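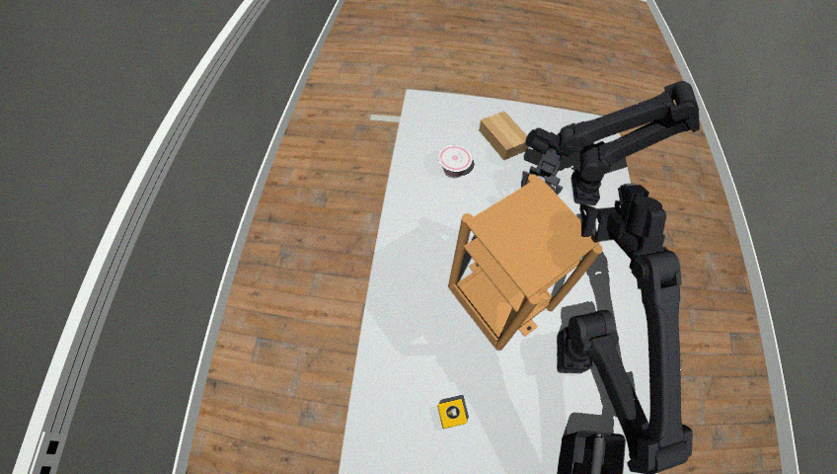 The two simulated arms, grippers at the wooden stand.

Erkarley project: second progress report to the Plosico Fund
November 6, 2019
Prepared by Marcelino Dantas

We're now well into the part of the project we were most looking forward to, which is teaching the arms by moving them ourselves. In May we were still fighting with the hand controllers. The left one lagged behind the operator's wrist and made everybody overshoot. Valdir Batista rewrote that piece over the winter, and the difference is lovely to feel! You reach, the arm reaches, and after a few minutes you stop thinking about the controller at all.

All of the teaching so far has been done in the simulator, with one person driving both arms. We have kept 158 demonstrations out of our target of 600. That's behind the plan, and I'd sooner say so plainly. Part of the reason is that we threw out most of our early recordings, where operators paused halfway to sort out which hand was which. The learned program copied those pauses faithfully (we watched it stop and dither, exactly as Spyros does).

Our sessions now run 42 minutes, followed by a proper break. We tried longer ones at Drorngate and the driving got sloppy near the end.

The task we've spent the most time on is two-handed handling of light wooden furniture. It's a good test for remote control, as the two grippers have to come in from different sides without bumping the posts or each other. Small things on the table get moved between runs so the program can't simply memorise one layout. Operators can also switch to a low view from the side, which several of them like for judging height.

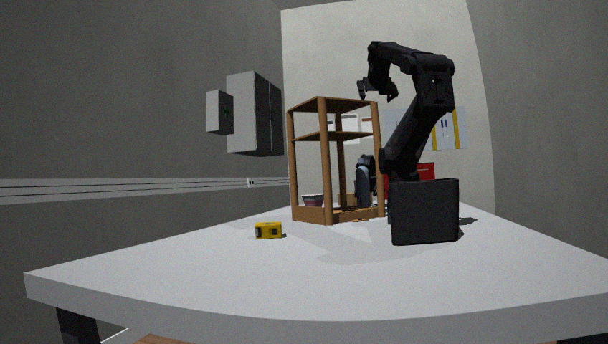

Howard Gosling asked, when he read the draft of this report, whether we should be recording the failed attempts as well, and he thought a slip followed by a good recovery might teach the arms more than a clean run does. We think he's right. Starting this month, an operator who misses a grasp will carry on and fix it, and the recording will be kept with a tag.

Still to do before the next report:

Bring in Furtado's two trainee operators, so we aren't learning only from people who built the thing.

Finish the grip-force feedback. Emerson Assunção has a rough version going, with a buzz in the handle that gets stronger as the fingers close.

Catch up on the demonstration count.

Spending is in line with the budget, apart from the second set of controllers, which we ordered early. The invoice is attached.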